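Print this page | E-mail this page
Home | Sellers | Owner's Guide | Listings | Help

Skoltari Owner's Guide
Section 3: Preparing your property page

This section explains how to put your house or flat on Skoltari when you are selling it yourself, without agent. Please read the whole section once before you begin. The form does not save by itself, and many owners have lost their text in this way.

Before you start

Have these papers near to you: the last council rates notice, the certificate of title, and the floor plan if you have one. You need also the e-mail address which you used for your Skoltari account. If two persons own the property, both names must be on the page, but only one person can be the contact.

3.1 Creating the page

1. Sign in and choose Sellers, then New Property.

2. Type the street address. The system will offer you the matching addresses. Choose from the list, even if your address is written there a little differently. When you type it by hand, the map pin may go to the centre of the suburb.

3. Choose the kind of property: house, unit, townhouse or land. A granny flat is not a separate property. Write it later, under Other Buildings.

4. Enter the bedrooms and bathrooms. A study without window must go under Other Rooms.

5. Enter the land size as it is on the title. For a unit, leave this field blank and fill in the internal area.

6. Press Save Draft. A grey bar appears at the top with the word Draft.

Note: The draft stays in your account until you publish or delete it. Buyers cannot find it by searching.

3.2 Price

1. Open the Price tab.

2. Choose one of the methods: fixed price, price range, or contact the seller.

3. For a price range, enter the lower and the higher figure in whole dollars, without commas.

4. Press Check. If the lower figure is bigger than the higher one, the field becomes red and you cannot continue.

Caution: The rules about advertising a price are not the same in every state and territory. Skoltari does not check your price against these rules. Ask your solicitor or conveyancer before you publish a range.

3.3 Photographs and rooms

1. Open the Rooms tab and add each room in the order in which a visitor would walk through the house. Start from the front door.

2. Give every room a simple name. "Kitchen" is better than "Chef's paradise", as the search reads this name too.

3. Press Add Photo beside the room. You may put up to 20 photographs on one page.

4. Drag the photograph you like best to the first place. It becomes the cover.

5. Write a short caption if the photograph needs it. Captions can be in any language, but the room name must be in English.

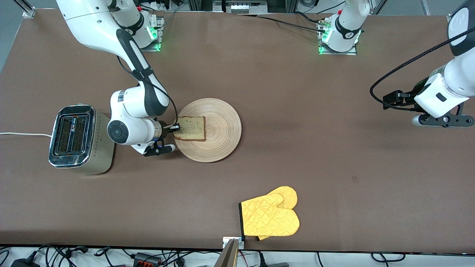
Reading time: 3 minutes

6. Press Save Draft again before you leave the tab.

Note: If a photograph is lying on its side after uploading, press Rotate. Do not upload it again, otherwise it will be counted twice.

Caution: Do not show family papers, keys or the alarm panel in your photographs. After publishing, anybody can make a copy of them.

3.4 Inspection times

1. Open the Inspections tab and press Add Time.

2. Choose the day, the starting hour and the finishing hour. Each inspection must be at least 20 minutes long.

3. Choose Open (everybody can come) or By Booking (the buyer must leave a name and telephone number).

4. If you have tenants, tick the box Tenants Informed. You are responsible to give them the notice in writing which your state requires.

5. To cancel a time, press the bin symbol. Buyers who booked will receive an e-mail. Buyers who only saved the page will not receive it, so please put also a note in the description.

Note: Times entered after 5 pm on Friday may not be included in the weekend e-mail.

3.5 Connecting to Vieira

Vieira is the document service we use for contracts. The connection is optional.

1. Go to Settings, then Connections.

2. Press Connect beside Vieira and enter the code you received by text message.

3. Upload the contract as one PDF file.

4. Choose who can open it. We recommend Only Buyers I Approve.

If the code does not arrive, wait 2 minutes and press Send Again. After the third wrong code the connection is locked until the next morning.

3.6 Publishing

1. Press Preview and read the page slowly from top to bottom. Compare the address and the land size with your papers.

2. Press Publish. The grey bar becomes green.

3. Open the page on your telephone too. Long descriptions are folded there after the first paragraph.

You can change the text and the photographs after publishing. The address cannot be changed. For this, write to the help desk and put the property number in the subject line.

Guide text: Iolanda Holanda. Checked by Lutfa Roy, April.

Back to Section 2 | Next: Section 4, Answering buyers
Print this page | E-mail this page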